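Food Service Basics, Unit 6: Portions and Plate Size
Instructor: Ronja Tangen
Handout for Fri 22 September

Read this before class and bring it with you. We will use the Meltwood cafeteria menu for the exercise, so have a copy of that too.

Terms
Portion: the amount of food put on the plate.
Serving: the amount printed on a label or in a recipe. The two are often different. A bag of rice may give one serving as a quarter cup dry, while most kitchens plate nearly twice that.
Yield: what is left after trimming and cooking. Always cost a dish from yield, never from purchase weight.

Plate size
Most dinner plates sold to restaurants are 10 inches or more across. A side plate is usually 6 or 7. The rim matters as much as the overall width. A wide rim leaves a smaller well, and cooks tend to fill the well and stop. When you compare two plates, measure the well first.

Studies on whether smaller plates make people eat less do not agree. Some found a clear drop and others found none, mostly depending on whether guests served themselves. For the test, know that the results are mixed and be able to give one reason why.

Color
Pale food on a pale plate is harder to judge by eye. Mashed potatoes on a light plate can look like less than they are. Strong contrast makes the edge of the food easier to see, which also helps guests with low vision. Oisín Ó Néill will cover this again in the unit on care homes.

Worked problem
A kitchen at Nultcombe serves 397 lunches in a week. Each plate gets 6 ounces of cooked carrots. Find the total cooked weight in pounds, then the raw weight at a yield of 80 percent. Show your steps. Round only at the end.

Reading for next time: Reuter, chapter 7, through the section on scoops and ladles. Skip the tables on buffet pans. Kevin Mulligan has the spare copies if you have not bought the book yet. 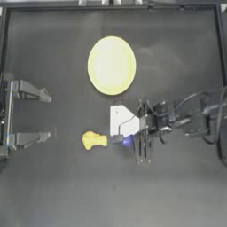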